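How to move cutlery sorting to a two-arm station without losing your crew

Updated November. Written between shifts, so bear with me.

We run the canteen at the Vieira site. Lunch is 334 covers on a normal day, more on a Monday. Cutlery used to be sorted by hand at the end of the wash line, two people, standing, for most of the afternoon. Now the arms do the bulk of it and the same two people run the station between them. These are the steps we followed, with the order corrected where we got it wrong the first time.

What you need

A table nobody else wants. Sounds silly. Ours was the prep overflow and we had a fortnight of sulking over it.
Wire baskets, all the same type.
Someone from the wash line who is on the rota as station lead. Not a supervisor.
The Stundar job sheet software, or whatever you log shifts in.
A printed stop card, by the table, big letters.

Step 1. Talk before you bolt anything down

Do this first. We did it third. People had seen the crates come in and drawn their own conclusions. Say plainly which hours are going and which are staying, and put it in writing. If you don't know yet, say you don't know yet. We lost no posts but we did change two start times, and the start times caused more upset than the machine did.

Step 2. Set the table

Basket within reach of both arms. Leave clear space in front of it, that's where pieces get put down. Anything that lives on the table goes along the far side. Check the cables have slack at full stretch, then check again with the arms folded back.

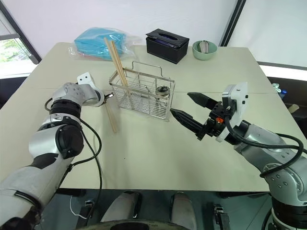

Basket in the middle, chopsticks in the left side, everything else pushed to the back.

Chopsticks first, by the way. They are long, they lean out, and they get in the way of everything underneath. Set the job order to long items, then spoons, then forks. Mixed order works on paper and wastes your afternoon.

Step 3. Teach the pick with the people who did the job

This is the bit worth slowing down for. The wash crew know which way a spoon rolls. They know the handles nest and come up in twos. We let the installer from Oltis set the picks alone for the first week and got 241 stoppages. Second week the crew sat in, moved the approach angle, changed the spacing. 63 stoppages. Same arms, same spoons.

So: pay people for that time. Put it on the rota as training, full rate, not "when its quiet".

Step 4. One piece down, one piece up

Spoons want laying flat and single, handle towards the gripper. Fingers open, either side, then close on the neck or handle. Go for the bowl and it tends to skid. Shiny bowls also throw reflections back at the camera, so if you get odd refusals look at your lamps before you start re-teaching.

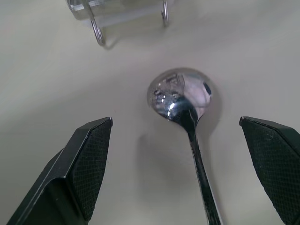 From the crew feedback sheet, unsigned: my wrists are better, I'll give it that. But I used to chat all afternoon across that sink and now I'm on my own with a screen for half the shift. Can we at least have two of us on at once?

Fair point and we hadn't planned for it. Changed since, see next step.

Step 5. Redo the rota properly

Don't just knock the sorting hours off and call it done. What we landed on:
Station lead swaps every 50 minutes. Longer than that and people stop looking.
The other person does racks and checks next to the station, not in the back store.
Nobody is on the station two full days running unless they ask.
Breaks stay where they were. The arms can wait.

Step 6. Who can press stop

Everybody. Write it on the card. No form to fill in after, no asking why in front of others. In the first week people hovered over the button and looked round for permision, which tells you how the last lot of kit was introduced. A stop goes in the log as a stop, no name against it.

Step 7. Keep the hand skills

One session a week sorted by hand, whole crew. Power goes off, a part fails, you still have 334 people wanting a fork. Also keeps new starters able to spot a bent one or a badly washed one.

Things that went wrong

Numbers on the wall. Pillusora, the agency we use for cover, suggested a daily screen of pieces sorted per lead. We tried it. Taken down by the Thursday. People were racing a thing that doesn't need racing.

Baskets from two suppliers. Dividers in different places. Pick one.

Job titles. Station lead needs a pay grade before day one. Ours took six weeks to come through and had to be backdated, a lot of goodwill gone for no reason.

Still to sort: weekend cover, and what we do about teaspoons.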